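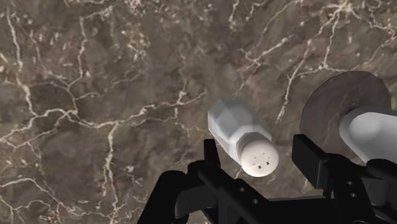
My sister-in-law asked me over dinner when she could buy a machine that clears the table. I said I didn't know, and then I spent most of a week reading and watching videos when I should have been doing my taxes. Clearing a table sounds like one job. It is really a string of small ones, and most of them are about getting hold of something that wasn't made to be held by a machine. Take a salt or pepper shaker, a simulated one like this, on a brown stone top. It has flat sides that meet at edges, a wide base, and then it narrows to a rounded cap. A person grabs it without looking. A two-sided black gripper coming in from the cap end has to pick a spot, and the spot matters. Squeeze on two flat faces and it will probably hold. Squeeze on the dome and it may roll out. There is also a see-through dark disc beside it, and see-through things are hard for a lot of depth cameras.

I should say where I'm coming from. I worked for 6 years at a packaging plant in Grenport, mostly on the line that boxed jars, and I was there when they put in the first arm. I don't build these things. I have swept up after them.

The arm at the plant was good. It moved jars from a belt to a tray, and on a normal shift it did 2170 of them. It did not get tired and it did not get bored. But every jar was the same jar, standing up, facing the right way, arriving at the same place. When we switched to a jar with a slightly narrower lid, the arm was down for two days while somebody changed the fingers and redid the program. The people on the next line over switched in the time it took to read the new label.

A kitchen is a place where the jar changes every time. It's also a place where things lean on each other, get left on their sides, or end up behind the toaster. Nobody is going to put a fixture on the counter to hold the pepper.

So what can you get today? I'll go through the chores the way I'd do them on a Saturday.

Floors are the closest to done. I have had a Trola for a little over a year. It vacuums the downstairs while I'm at work and gets back to its dock most days. It can't do stairs, it doesn't like the fringe on the hall rug, and I have to pick up socks before it runs. I paid 190 dollars for it used and I'd buy it again. What it does is drive around and suck. It never has to pick anything up, and I think that explains why it works.

Dishes are half done, and have been for decades. The dishwasher is a very good robot if you are willing to call it one. The loading and unloading are still mine. I've watched a few demos of arms loading a rack. The ones that looked smooth were mostly plates, spaced apart, on a clear counter. One of them had the small words "8x speed" in the corner. Real time would have been a long time to watch somebody put away a cereal bowl.

Laundry is worse. A washer and dryer do the heavy part. Folding is the part people want help with, and cloth has no fixed shape, so a machine has to work out what it's looking at each time it moves it. There was a company called Tirkik that took deposits for a folding cabinet. You had to clip each shirt onto it by hand, one at a time. By the time you've clipped a shirt, you could have folded it. They stopped answering email last January. I never put money in but a guy from my old shift did, and he is still sore about it.

Wiping counters seems like it should be easy, and a flat empty counter probably is. Mine has a fruit bowl, mail, a charger, and a knife block on it. To wipe it you move everything, wipe, and move everything back. We're back to picking things up.

Then there's the table itself, which is how this started. I cleared ours on Thursday and paid attention for once. I pinched two glasses in one hand. I stacked plates with the forks still on them and held the forks down with my thumb. I pushed the crumbs to the edge with the side of my hand. I carried the salt and pepper tucked against my ribs with my elbow. I don't know how you would write any of that down for a machine, and I suspect the people working on it are letting the machine try it over and over in simulation for the same reason. You can drop a shaker a million times on a computer and not have to sweep up. Whether what it learns there carries over to my table is another question. From what I've read, it carries over some of the time. Friction seems to be the sore spot. Real glass is greasy and real shakers have grit on them.

The shop floor is further along, but less than I expected. I went back to see the plant in the fall. They have three arms now. There's also a big storage outfit out in Sedgwick that has arms picking mixed goods out of bins, and a friend who drives for them says the bins with soft bags still go to people. She says when an arm can't get an item it tries a few times, gives up, and a light comes on, and a person walks over. More than 580 people still work in that building. The light comes on a lot.

I'm not down on any of this. The arm at the plant took over the job that hurt my wrist, and I was glad to see it go. I just think the word "yet" has a wide range in it. Floors are now. A machine that loads a dishwasher slowly, in a lab, with plates it has seen before, is more or less now too. One that clears my actual table after my actual family has eaten there, at a price I would pay, I would put ten years out, and I wouldn't bet much on that number.

I told my sister-in-law ten years. She said she'd use paper plates until then.

Posted 14 November 2021

Recent posts
Replacing the side brush on the Trola
What a palletizer sounds like when it's about to jam
Three weeks with a cheap window robot
Grenport bus schedule, again
Why I went back to a push mower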